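# A medal for the Trudbridge trial

Nov 16, 2018

So the Phelan medal has gone to the team behind the Trudbridge heart study, and I've spent the evening reading the thing they got it for.

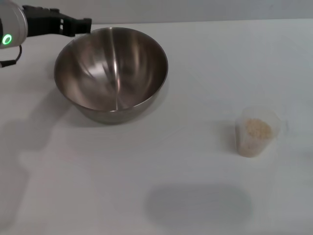
The press notice says the trial "changed how we treat heart failure". Has it? My own clinic letters haven't changed a word since March. The study took on 1404 patients and gave half of them the new tablet on top of their usual ones. After a year, the gap in deaths between the two groups was small enough that the authors put it in a table near the back and talked about hospital stays instead. I always read the back tables first now.

Then there's who was left out. Anyone over 75, anyone with bad kidneys, anyone who'd missed more than a couple of appointments. That's most of the waiting room at Rurnum on a wet morning. About 200 people dropped out as well, and they get one paragraph.

Benier makes the tablet and paid for the work. I don't think that makes it wrong, but I would like to see it run again by somebody with nothing to sell, and for 5 years this time.

I'm told the dinner was very good. The full paper is behind a paywall, so if your library has it, look at the second appendix and tell me whether I've misread the kidney figures.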